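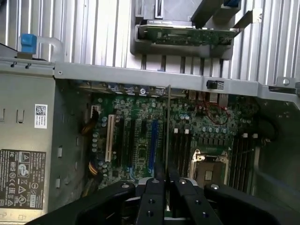
パソコン分解・組み立て会 参加者募集

こんにちは、Miltoraで古いデスクトップパソコンをいじっている者です。土曜日に一緒に手を動かしてくれる方を探しています!

やることは地味です。横に寝かせたケースを開けて、拡張カードを抜いたり挿したり、ドライブのホルダーを外してみたり。私は最初、スロットの向きがさっぱりわからなくて、カード1枚に一晩かかりました(笑)。なので初心者の方、大歓迎です。ドライバーを握ったことがない方もぜひ。

場所はPandbyビルの2階、定員は12名。参加費は2,200円で、お茶とお菓子がつきます。21時には片付けを終えたいので、夕方5時ごろまでに来てもらえると助かります。

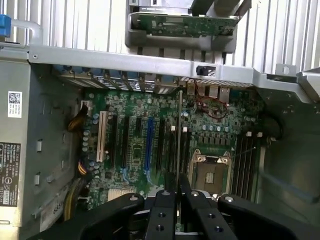

マザーボードの上って、慣れないうちは街の地図みたいで、どこを見ればいいのか迷うんですよね。白いPCIスロットとか、青や黒のPCI Expressとか、色で覚えるとけっこう楽しいですよ。細い配線は引っかけやすいので、袖口のすっきりした服でお願いします。指輪や腕時計は外してくださいね。

持ち物はメモ帳くらい。工具はこちらで用意します。自分のパソコンを持ち込みたい方は、机の場所を空けておくので先に教えてください。

申し込みは、Miltoraの受付にひと声かけるか、サイトの問い合わせ欄から「分解会希望」と送ってください。途中参加も大丈夫です。お待ちしてます!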